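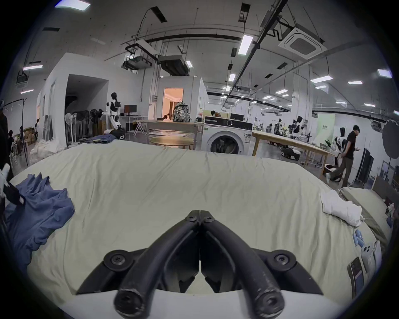

Student gripper drops the garment halfway through the fold

Posted by Sidra Swati in Clubs and Student Projects, October 22, 2023

Our club is doing a cloth-handling project this term and I have been put in charge of folding, presumably as a punishment. We have a two-fingered gripper we drive by hand, a second one for the other side, and a bed with a yellowish sheet on it to work on. The task is to pick up a crumpled top by two corners, fold it once and lay it down flat.

Picking it up is fine. Then, somewhere past the halfway point, one corner slides out and we are left holding a sort of flag. We have logged 363 tries and I would rather not say how many were folds.

Things we have tried: closing the fingers harder (the Tarneck controller takes a value up to 2000 and we are at 850), going slower, and swearing. We also get a lot of sheet along with the garment. Is it the grip, or is it us?

Noman Afridi

Bit of both, I should think. We had the same trouble in our second year.

More force won't help much if you only have the very edge of the cloth. Come in lower with the fingers slightly open, push forward a little so that a small ridge bunches up, and close on the ridge. You then have two layers between the tips and they hold on to each other. On a single layer, hard fingertips slide off whatever number you type in.

For the sheet, pull it tight and clip it under the mattress. If it has folds in it, the gripper can't tell your ridge from the bed's ridge, and after a long afternoon neither can the person driving. We ended up putting a thin foam mat on top — ugly, but the sheet stopped joining in.

Then check the tips meet squarely. Close them on a strip of paper and tug. If it pulls out more easily on one side, loosen the tip screws, line them up and tighten again. And turn the 850 down while you're practising or you will wear the pads out.

Pao-chu Yeh

have you tried a towel first

Rafia Sethi

What Noman said, plus look at your timing. When two people drive two grippers, one of them always sets off early and the cloth goes tight between them. It leaves by whichever side is weaker. We had one person call "lift" and "over" out loud, which felt silly for a morning and then we stopped dropping things quite so often.

Pao-chu's towel is a fair point too. It's thick, it's square and it has no sleeves. Start there, and go back to the blue top when you are feeling brave.

Sidra Swati

Paper test done. It slid straight out on the left, so that's my evening gone. Towel tomorrow.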